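Forums > Bench Robots > Kits & Reviews > Dalsgaard two-arm kit, worth it?
2 min read
New posts Members Search Log in

flamwood_sparky
Anyone running the Dalsgaard pair? Local reseller Drarkuria wants a 36 month lease, no outright sale. Seems steep for a hobby shop.

gil_woojin
Had ours since April. Arms are good, repeatable, grippers meet dead centre once you've done the calibration. Took me 33 tries to get teh offsets right tho. Manual is useless.

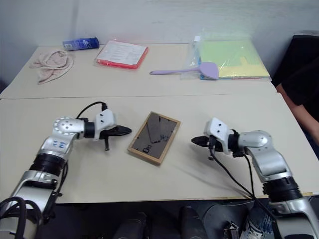
Small flat stuff is the hard bit — frames, cards, anything thin. Slow it right down and it's fine. Cable managment is on you, budget for clips.

cundemmont_kev
Disagree on "good". Wrist cables snag, we lost two in a month. Support answered after 102 hours. Lease is a rort.

gil_woojin
Fair on support. Never snagged one here but I run a smaller reach.
— Woo-jin Gil

flamwood_sparky
Cheers both. Will ask for a trial first.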